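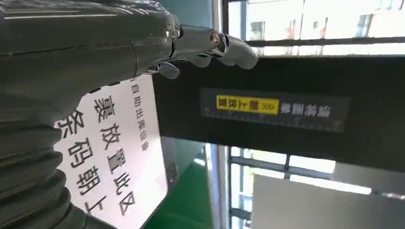

Milagros Garrido asked after the last report whether people collecting parcels would read a sign at all, or simply put the box down wherever there was space and walk off. She also wanted to know if the grant was paying for furniture that the counter could have managed without.

Both points are fair, and this report tries to deal with them before going on to spending.

The self-service checkout point at Vilela is where a person takes a parcel from the shelves, sets it down with the barcode facing up, and has it signed out. The sign says so in Chinese: barcode facing up, parcel in this area. Most of the residents who use the point read Chinese, and the equipment came labeled that way, so we kept the wording and did not pay for new panels. An English card is drafted and will go up once Vakmont has approved the text.

On whether people read it: regular users do it correctly without looking. New users tend to lay the parcel label side down, wait, and then turn it over. We moved the waiting line back so that the person behind can't crowd the one at the machine, and that has helped more than any change of wording.

Parcels signed out in November came to 416. Of these, 91 needed help from staff, mostly for creased labels or for soft bags that would not lie flat. Creased labels are a matter for the senders and we can't do much about them. For the soft bags we are trying a shallow tray, supplied by Custeck on loan. It is too early to say if it will stay.

The second part of the work was the room itself. We had asked for a place where people could open and check a parcel before leaving, near the windows, where the light is good enough to read a packing slip.
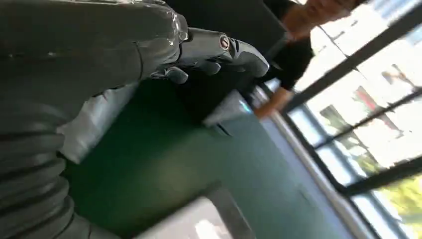 The green surface has held up well and wipes down with a damp cloth. We had planned on four tables and have bought two, both from Tredik. With more than that, the path from the door gets too narrow for a hand cart. The money for the other two has not been spent, and we ask that it be moved to shelving. The bottom shelves are the ones that fill first, and heavy boxes end up on the floor by the afternoon.

Glare is a problem on bright mornings — the sun comes straight across the tables. Blinds were not in the original budget. We have one quote and are waiting for another.

Still open: the English card, the decision on the tray, blinds, and the shelving request. Spending is within the approved amount on every line except cleaning supplies, which ran slightly over. Receipts are attached in the usual folder. Please let us know about the shelving before the next order goes in.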